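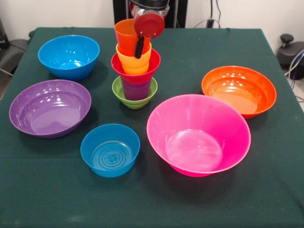 Plastic bowls and cups on the green table cover.

Avska Tableware Rental – Frequently Asked Questions
Last revised 29/05/2006

What is in a standard set?
Five bowls and five cups, all plastic. Bowls differ in size and depth. Cups are supplied as a single stack.

Can I choose the colors?
No. Sets are made up from stock. The set in the photo has blue, purple and hot pink bowls among others. If you need one color throughout, order from the Putum list.

Why are the bowls different sizes?
The large flared bowl is for salad or chips. Wide, shallow bowls suit cut fruit and bread. Small bowls are for dips.

Is the table cover included?
It is a separate line on the order form (item 218). Covers are folded for delivery and may show fold lines. Press on the reverse side with a cool iron. A dark cover shows lint – go over it with a damp cloth or a clothes brush.

How should the cups be stored?
Stacked, fully dry. A stack put away damp will stick. To free a stuck cup, run warm water over the outer one and twist. Do not pry with a knife.

Can the bowls go in the dishwasher?
Top rack only, at 60 °C or below. Turn off heated drying if your machine allows it.

Microwave?
No.

The surface has gone dull. Is that covered?
Dulling from normal washing is not charged. Scratches from scouring pads are. Use a soft sponge, including on the raised rings in the base of the small bowl, where residue collects.

How long is the rental period?
4 days, counting the day of delivery. Extensions are arranged with Hoi-yan Choi at the order desk before the period ends.

What is the largest order you accept?
1,000 pieces, cups and bowls combined. Larger orders are passed to Flosia, and their terms apply.

Do I return items washed?
Rinsed is enough. Bowls should be nested by size, largest at the bottom, and cups returned in one stack per set.

Something was missing from my box. Who do I contact?
Sze-wing Kwok, dispatch. Quote the number on the packing slip.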